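**Claltham, 28/08/2019**

Lindqvist, the countertop and flooring supplier, will open a second stone yard and showroom in Claltham next March. The site, on the former Hinetside bus depot, will hold up to 1000 slabs of marble, granite and limestone under cover and will be open to homeowners as well as to builders.

The company has sold stone from its yard on Kesar Road for many years. Customers there have had to choose from small samples and wait for a slab to be brought forward by forklift. At the new site, slabs will stand upright in rows with walkways between them, so people can look at the whole piece before they buy.

"A sample the size of your hand tells you the color and not much else," said Yolanda Nguyen-Tran, managing director of Lindqvist. "With a veined marble you want to see where the lines run, and where your sink is going to land on them."
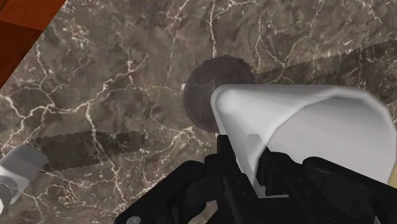
The showroom will also carry wood trim, edging and flooring. Visitors may bring cabinet doors, paint cards or tile from home and lay them against the stone. Staff will mark cutting lines on the chosen slab in chalk, and the customer will sign off on the layout before the slab goes to the saw.

Cutting and polishing will stay at Kesar Road, where the water recycling system was replaced earlier this year. Finished pieces will be delivered from there. Lindqvist expects the usual time from sign-off to installation to be 6 weeks, the same as now.

The new site will create jobs in sales, slab handling and delivery. Shayne Halliday, who runs the current yard, will move across as site manager. Esperanza Montoya takes over at Kesar Road.

Offcuts will be sold by the piece from a separate bay near the gate. Prices will be marked on each piece and no appointment will be needed. The bay is meant for small jobs such as hearths, window sills and pastry boards.

Trade accounts opened at Kesar Road will be valid at both locations. Existing orders are not affected by the move, and customers do not need to do anything.

Parking is on the Hinetside side of the building. The entrance and all walkways will be step-free.

**Press contact:** Keisha Tran, Lindqvist, extension 307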